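Sourdough in a cold kitchen: what finally worked for me

crumbwright
My kitchen sits in the low 60s until April and I've been fighting flat loaves all winter. This week I got a tall one!! I quit going by the clock and let the dough sit on the counter overnight, then shaped it at breakfast. Same starter, same Kettler bread flour, nothing fancy.
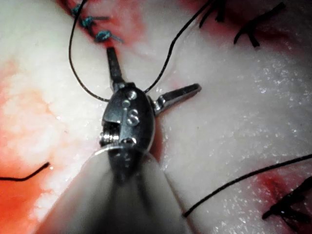
I also dropped the whole wheat to 30 percent, and the dough got so much easier to handle. Has anyone else had luck going long and slow?

oatmeal_ridge
Love this! But overnight on the counter would wreck mine. I keep my dough at 86 in a Sellar proofing box and it's ready to shape before dinner. 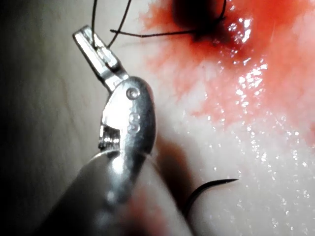 Metal wrist with an "S" on it, jaw pointing up

rye_or_die
86 is way too warm, sorry. You get speed but you lose all that tang. I'm with crumbwright on this one. My best rye ever sat for 8 hours by a drafty window and it smelled amazing.

oatmeal_ridge
We'll have to disagree, my kids don't want tang, they want toast! And it's great toast.

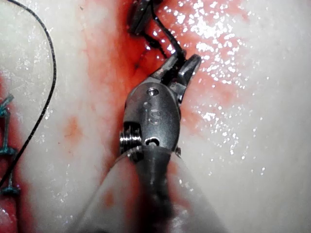 newbie_loaf
Can I use starter straight from the fridge?
Samina Durrani
Feed it first and wait until it's bubbly, then mix your dough. Cold starter can work if you've fed it in the last day or so, but the rise will be slower.

crumbwright
Seconding Samina. I feed mine 50 grams of flour before bed and it's so lively by morning. Also, rye_or_die, please post that rye recipe! 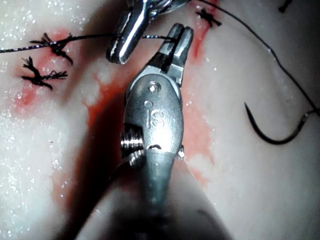 Needle driver or grasper with its jaws slightly open, "iS" on the housing

rye_or_die
Will do, I have to find the card. It's mostly dark rye with a spoonful of molasses and way more caraway than you think you need.

newbie_loaf
Feeding mine right now, so excited. Does the molasses go in with the water?

rye_or_die
Yep, stir it into the water before the flour goes in.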